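The hand before the machine
December 15, 2021 | Posted by admin

I work for nine years in the linen and clothing department of Cuadros, a small firm in Mastham that takes care of furnished apartments. We change the beds, we put away the clothes that tenants leave for us, we fold and we hang. It is simple work and I like it. Since October a part of our team does something different, and several friends have asked me about it, so I will try to explain it in order.

The company has joined a project with the name Zordale. The aim is a machine which can pick up clothes and bed linen in an ordinary room and put them in the right place. To teach this machine, somebody must first do the work by hand, with a tool that has the same fingers as the machine will have. So my colleagues do not touch the clothes with their own fingers any more during these hours. They hold a black gripper, take a piece of clothing with it, move it, release it, and begin again. The tool has its own view of everything, and the recordings go to Misumex, where the engineers work with them.

I was afraid of it in the beginning. When the manager said the word "robot" in the meeting room, it became very quiet, and one woman asked directly if we should look for other jobs. He answered that our hours are guaranteed while the project runs. It was an answer, but only to a half of her question.

Then I saw the work itself, and it was much more ordinary than I had imagined. The views below are from the tool. Soft things are difficult for it. A shirt has no fixed shape, and the yellow fingers must find a place where they can hold it.

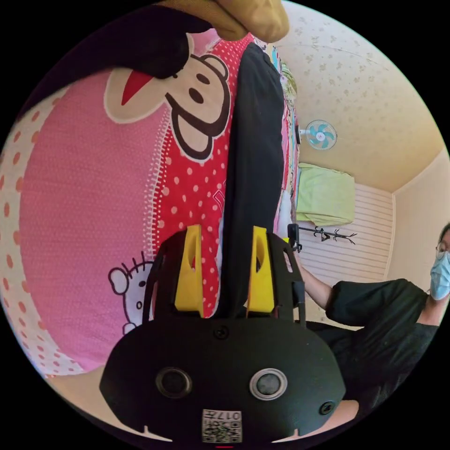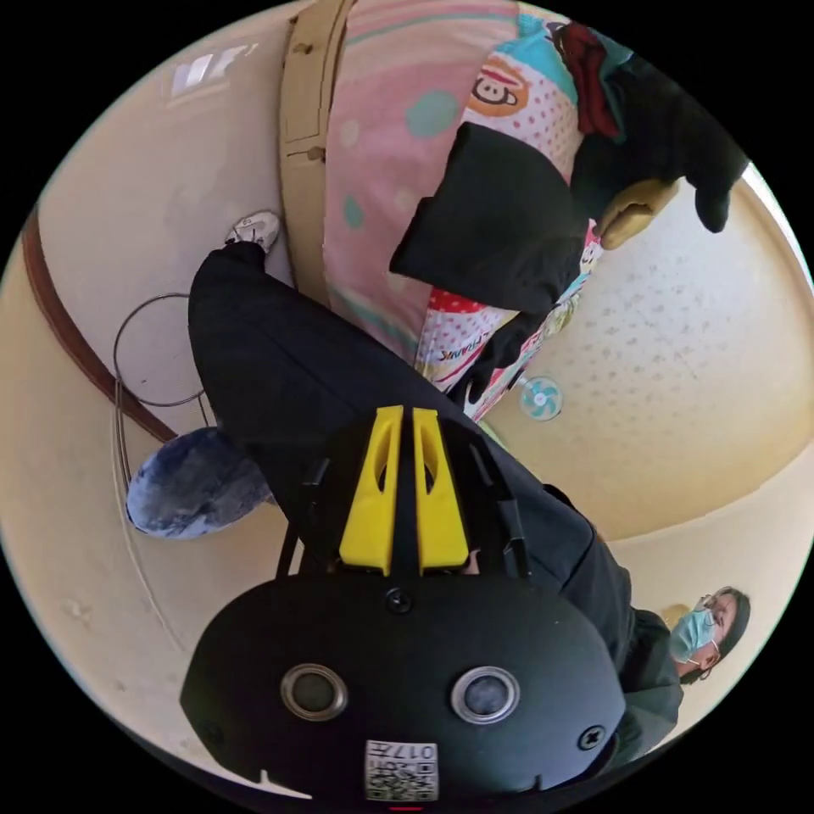 Number 017 is on the label in both of these.

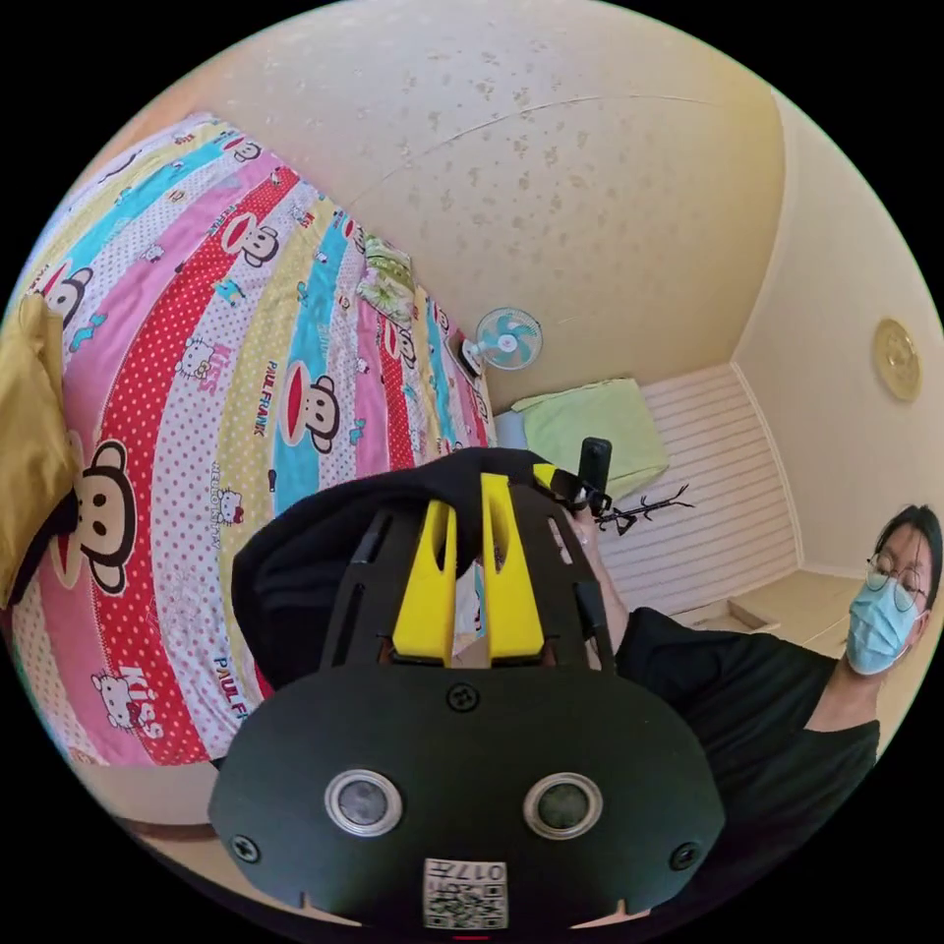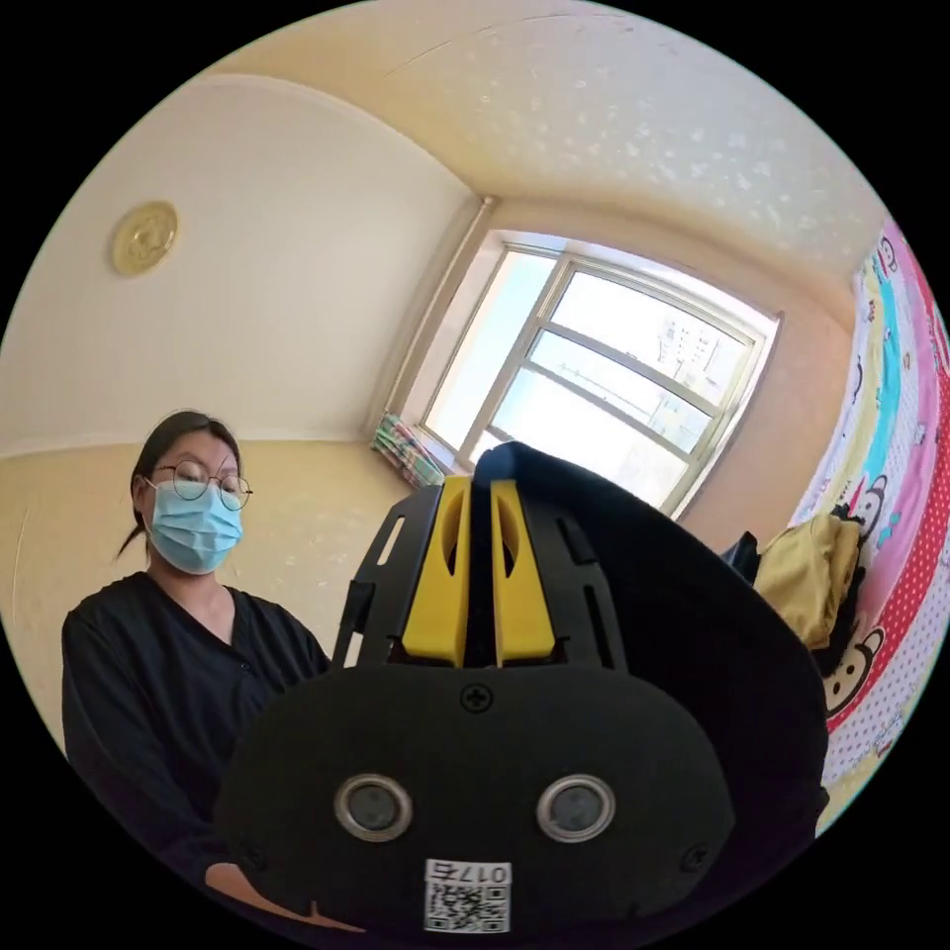 What has changed for us

The first change is in the body. With my own hands I fold a shirt without thinking. With the gripper I must think about each movement, and after an hour my wrist is tired, even if the tool is not very heavy. In the first week we worked in turns of 100 minutes. This was too long. Now the turn is 60 minutes, and after it we go back to normal tasks. I believe this was decided because we complained, and I am glad that we complained.

The second change is how we talk about our job. Before, a new person learned by standing next to an older one. Now we are asked questions that I never heard before: why do you take the sleeve and not the collar? Why do you lift the cloth first and only then turn it? I did not know the answer. I had to watch my own hands at home, in front of the wardrobe, and my husband laughed at me. But I learned that I have a method, and it was pleasant to discover that somebody finds it worth writing down.

The third thing is not so pleasant. The quick ones among us feel that they give away something that belongs to them. We get paid for the hours, a small amount more than before, but the recordings stay with the project. I have asked if we can get a written explanation of how long they are kept. I am still waiting for it.

My own opinion today

I have seen the machine only one time, on a short visit. It needed around 3 minutes for one T-shirt and then it dropped it beside the shelf. I felt a little proud and also a little sorry for it — it is difficult to explain. Maybe in some years it will be faster than me. If it takes the heavy duvets, I will not be sad. I would like to keep the part where you come into a room, look at it, and understand how the people want to live there.

In January the tasks will change again and we will practice with towels and pillow covers. I have put my name on the list for the mornings.

Contact | Copyright 2021, all rights reserved | Back to top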